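Desktop Processors: Frequently Asked Questions

Do you buy used processors without the rest of the computer?
Yes. We take loose desktop processors, full machines and mixed boxes. Send us the model number and we reply with a price, usually the same day.

My case only says Hilteo on the front. How do I find the processor model?
Open the system information page in your operating system and copy the line marked "Processor." If the machine won't start, the model is normally printed on the metal lid. You may have to wipe off old thermal paste to read it.

What should I clean it with?
Isopropyl alcohol and a lint-free cloth. Wipe the lid only. Don't use kitchen spray, and don't scrape with a blade.

How should I hold it?
By the edges of the circuit board. Keep your fingers off the gold contacts. Skin oil on a contact can be cleaned off, but a bent pin or a chipped corner usually can't be fixed.
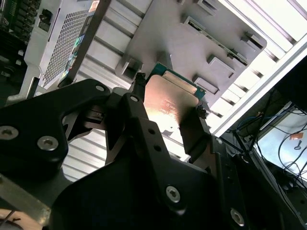 Answers by Grażyna Śliwiński, Gittins Parts Desk
Updated 18 May 2025

Is the colored metal part the chip itself?
No. It is the heat spreader, a lid that sits over the chip and carries heat to the cooler. The green board under it sticks out a little past the lid. Lids come in different finishes, and a copper-colored one is fine to send. Please don't try to remove it.

Do I need an anti-static bag?
We recommend one. A plastic clamshell tray is better – it protects the edges too. Don't wrap a bare processor in tissue or tape.

Will it fit my board?
Check the socket name on both parts. Two processors can be the same size and still not be interchangeable. The Virport list on our site covers 742 boards, and the next update is due in June.

What happens if my processor fails the test?
You can have it back for the cost of postage, or we recycle it at no charge. Tell us which on the packing form.

Where do I send it?
Gittins Parts Desk, Unit 108, Carkitz Trade Park. Put your order number on the outside of the box.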